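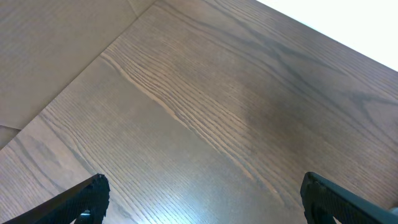
Raluca Gavrilă me insistió en que empezara por los dedos y dejara el brazo para el final, que casi todos los presupuestos se escriben al revés y luego falta dinero justo en la pieza que toca la tela. Le hice caso y le estoy muy agradecido, porque me obligó a rehacer la hoja de cálculo entera (y a descubrir que la primera versión no incluía ni un solo recambio).

Cuaderno > Taller > Compras y equipo > Galería: planificar el segundo puesto

Inicio Cuaderno Galerías Presupuestos Contacto

Planificar el segundo puesto de manipulación de ropa

23 de noviembre de 2023

¡Por fin tenemos luz verde! En Voststead vamos a montar un segundo puesto para Lunlow, nuestro proyecto de clasificación de prendas, y esta galería reúne imágenes del trabajo junto con las notas de compra que he ido tomando. Si estás haciendo números para algo parecido, ojalá te ahorre algún susto. A mí me encanta esta fase, lo confieso: catálogos abiertos por todas partes, medidas apuntadas en el reverso de los albaranes y una lista que cambia cada tarde.

El techo para este puesto, sin contar el brazo, es de 3.179 euros. De ahí salen la pinza, la cámara de muñeca, la iluminación, la mesa y los recambios. El brazo va por otra partida y se decidirá en febrero, cuando Onyshchenko nos confirme el plazo de entrega y las condiciones de mantenimiento.

Mesa y dedos

Dos dedos negros bien abiertos y la veta de la madera entre ellos. La pinza que queremos es de Gumonix y sale por 767 euros con su soporte. Los dedos se cambian aparte, lo que me parece estupendo: se gasta la punta y no hay que tocar lo demás. Cada juego cuesta 39 euros y he puesto varios en la lista, con dos texturas distintas para poder comparar. Pedid siempre el precio del recambio antes que el de la pinza, de verdad. Y preguntad también por la tornillería, que en nuestro primer pedido vino en una bolsa sin etiquetar y perdimos una mañana buscando la métrica.

En cuanto al tablero, el acabado importa más de lo que yo pensaba. Un barniz con algo de brillo devuelve la luz hacia la cámara, y eso se paga luego en horas de ajuste. He pedido muestras en mate y semimate para probarlas con la lámpara definitiva, y hasta entonces la línea «mesa» se queda con un signo de interrogación en la hoja.

Ropa oscura

Sarga negra arrugada en primer término, con una hebra clara encima, y a la izquierda otra prenda gris pizarra con cremallera plateada. Negro sobre casi negro, y detrás un fondo blanquísimo: con esto quiero poner a prueba cualquier cámara antes de firmar el pedido.
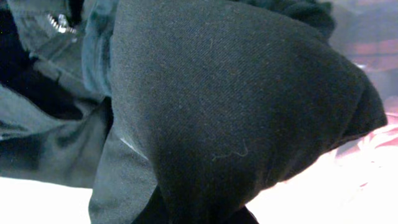

Para la cámara y la luz tengo reservados 408 euros, y es la partida que más he discutido conmigo mismo. Podría comprar un sensor mejor y una lámpara corriente, o una cámara modesta con una buena luz difusa regulable. Me inclino por lo segundo -- la regulación nos sirve para todos los tejidos, y la cámara se puede cambiar más adelante sin desmontar medio puesto. Si alguien ha probado sensores con mejor rango dinámico en este tamaño, que me escriba, ¡me interesa muchísimo!

También he añadido cosas que en el primer presupuesto se me pasaron por completo:

- cable de muñeca de repuesto, con conector acodado
- rodillo quitapelusas y paños para la lente
- un lote de prendas de prueba, con cremalleras, botones y puños de punto
- horas de montaje, que también cuestan aunque las hagamos nosotros

Lo del lote de prendas parece una tontería y es de lo que más ilusión me hace. Con camisetas lisas todo sale precioso en la demostración del proveedor; con ropa gruesa hecha un montón ya se empieza a hablar en serio. Onyshchenko nos deja llevar nuestro propio material a la prueba, así que iré con dos bolsas llenas y la hoja impresa -- y con Raluca, que pregunta mucho mejor que yo.

Queda pendiente la garantía de la pinza. La oferta cubre el cuerpo, pero no me queda claro si incluye el desgaste de las guías, y he pedido que lo pongan por escrito. En cuanto contesten actualizo las cifras de esta página.

Entradas relacionadas
Cómo comparamos tres ofertas de pinzas
Luz difusa para mesas de trabajo: primeras pruebas
Lunlow: lista de prendas de prueba
Recambios que conviene pedir con el primer envío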